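4. Setting up ticket sales for a charity open-house evening

Read this section before you open sales in Plikham. The sales brochure says a house tour can be set up in minutes. Allow an afternoon.

4.1 Create the event
1. Log in and choose New event, then Open house.
2. Type the house name and the name of the charity as they should appear on the ticket. Plikham will suggest a "catchier" title. Ignore it.
3. Set the doors to open at 7 pm. The default is noon, whatever you picked last time.
4. Enter 80 under Total guests.

Note: Total guests and Tickets are separate boxes. Filling in one does not fill in the other, despite what the help bubble claims.

4.2 Split the evening into entry slots
1. Choose Slots and set the number to 3.
2. Give each slot its own limit. The Balance button is meant to share guests out evenly — check its sums.
3. Press Save on every slot, then once more on the main page.
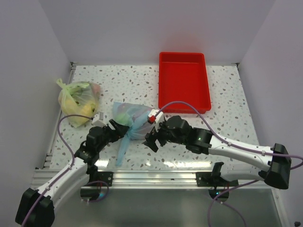 Photo: Brosten Picture Desk

Caution: Do not change a slot after tickets have been sold. Plikham says it emails everyone affected. In our trials at Skulter House some guests got the message and others did not.

4.3 Test before you publish
1. Buy one ticket yourself with the test code 1605.
2. Check that the charity's name is on the receipt. If it reads "Sezer Payments" and nothing else, go back to 4.1, step 2.
3. Cancel the test ticket by hand. The automatic clean-up is supposed to do this overnight — do not rely on it.
4. Choose Publish.

For raffle and supper tickets, see section 5.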